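January, late morning, kitchen

Up at 6. Slept badly, the pipes again. Coffee, no milk, must get milk. Lakshmi called before I was dressed to say the room in Marulanda fell through, they want 800 for the night now and it was never 800. So no party there. Told her we could squeeze everyone into my place and she laughed for a long time.

Mom's recipe box still not sorted. Found the lime pickle card stuck to the back of the one for plum cake. Her writing gets so small at the bottom of the card, where she runs out of room and goes up the side. Can't read if it's 20 chilies or 26. Will ask Thenmozhi, she made it with her the last summer.

Walked to the post office, line out the door. Mailed Vignesh his sweater finally. Knee ok on the flat, bad on the hill.
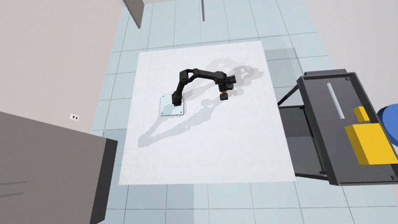

After lunch

Soup. Burned the toast, ate it anyway.

Muthu came by for the ladder and stayed an hour. He's thinking of leaving Jurero and moving back near his sister. Kept saying nothing's decided but he has already priced the truck. I said the right things I think. Felt low once he'd gone. He forgot the ladder.

Did the bills. 100 to the dentist, still owe them more. Put the rest off til tomorow.

Night

Thenmozhi says 20 chilies, and that Mom always cheated and used less salt than the card. Had no idea!! Limes tomorrow then, and jars, the good lids not the cheap ones.

Lakshmi again at 9. Her cousin knows a hall in Lallport, has a kitchen, we have to bring are own plates. Said yes before she could finish. Need to tell Mwende the new adress before she books her bus.

Rain starting. Left the towels out. Too tired to go get them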